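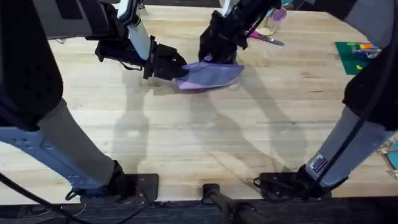
Sumisance Alterations
@sumisance
9 April 2020

We got a two-arm cell in the workroom last October. A few people have asked what it changed for us, so I'm going to write it down in one place. Long thread.

Background first. We do repairs and small-batch sewing, mostly linens, scarves and workwear. There are 8 of us. I run the floor. I also sew, less than I used to.

The arms came through a firm called Navickas, who set up the cell and wrote the first version of the program. We call the job it does Grolta, after the folder name on the computer. I don't know where the folder name came from.

Grolta is cloth handling. Two grippers take a piece of fabric between them, hold it over the table, and lay it out. Then it gets folded or passed along. All the sewing is still done by people.

Cloth is hard for a machine. A box has corners that stay where they are. A piece of purple cotton has four corners until you pick it up, and then it has a bunch in the middle and you have to go looking for them.

Anyone who has worked in a laundry knows this without thinking. You pinch, you feel for the hem, you run your fingers along it. I had never tried to explain how I do it until the Navickas tech asked me to. It took me most of a morning and I was wrong about half of it.

For example, I said I always start at a corner. She watched me and said no, I start anywhere, let it hang, and take the lowest point. She was right. I've been doing this for 20 years.

So what changed.

The first thing is who lays out. Before, whoever was newest did it. You stood at the table and flattened pieces all day. It was how you learned the fabrics. It was also how you got a bad shoulder.

Nobody here misses a full day of it. But I did notice our newest hire couldn't tell two weights of cotton apart by hand after a couple of months, and I would have expected her to. She hadn't handled enough of it.

We fixed that by putting everybody on hand layout for the first hour of the shift. The machine starts after. Some people grumbled. I still think it's right.

Second thing is speed. It's slower than we are. I want to be plain about that because I've seen people write as if these things fly. Our best day so far was 345 pieces through the cell. Two of us at a table would beat that before the afternoon break.

What it has going for it is that it keeps the same pace at the end of the day as at the start, and I can put those two people on machines, where we were always short.

Third thing is the stops. When it loses the cloth it waits for a person. In the beginning that was all day long and whoever sat nearest became the one who got up. That person's own work went to pieces. She told me so, in stronger words.

Now there is a rota. One person minds the cell for 3 hours and does hand finishing next to it, nothing on a deadline. Getting up to help the arms is counted as work, on the sheet, the same as hemming. It should have been on the sheet from the first week and that one is on me.

Fourth, the table. We used to treat that end of the big wood table as common space. Scissors, cutting mat, bits and pieces. You can see we still do, behind the arms. Navickas wanted it all cleared. We got as far as keeping the middle clear.

The rule we settled on is that you don't reach across while it's live. You stop it, take what you need, start it again. Everyone follows this, including me. I was the slowest to learn it.

Fifth, and I didn't see this coming — shadows. Both arms throw long dark ones right across the boards. I find it very hard to check a piece for marks under moving shadows. We shifted inspection to another table with its own lamp. That was the cheapest change we made and the one people thanked me for.

Jobs. This is what most of you asked about. It's still 8 of us. Hours are the same. I can't promise what happens in other shops and I won't guess. In ours, the work we took off people was work we couldn't keep people in anyway. They'd do layout for a season and leave.

I will say the talk before it arrived was worse than the thing itself. I told everybody late, when the date was already fixed, and for a while there was a feeling that I was hiding something. If you're planning one of these, tell your people when you first pick up the phone.

Also ask them what they want taken away. I assumed ironing. The answer was layout and, close behind it, sorting returns by color. We haven't got anywhere with sorting.

Pay. The two who learned to restart and re-teach the cell got a raise for it. They asked, and they were right to ask. One of them now writes small changes to the program herself and sends them to Navickas to look over.

What it still can't do for us: anything slippery, anything with a fringe, anything with a lining that slides against the outside. Pruno, the shop that sends us most of our scarves, has a satin one that we don't even try. Those go straight to hands.

Plain cotton is fine. Thin cotton is fine if it isn't creased too badly.

Someone asked whether it's strange to work beside. For the first weeks, yes, a bit. You keep looking up. Then you hear it more than you see it, and you look up when it goes quiet, which means it's stopped and it's your turn on the rota.

Would I do it again? Yes, with the rota and the lamp in place from day one, and with a longer handover. We had a few days with the tech and I'd ask for double.

I'll answer questions under this when I'm off the floor. If you run a small shop and want to know about space or noise, ask those too — I left them out because this was already long.

Search posts Search

Filed under: Workroom, Automation, Small shops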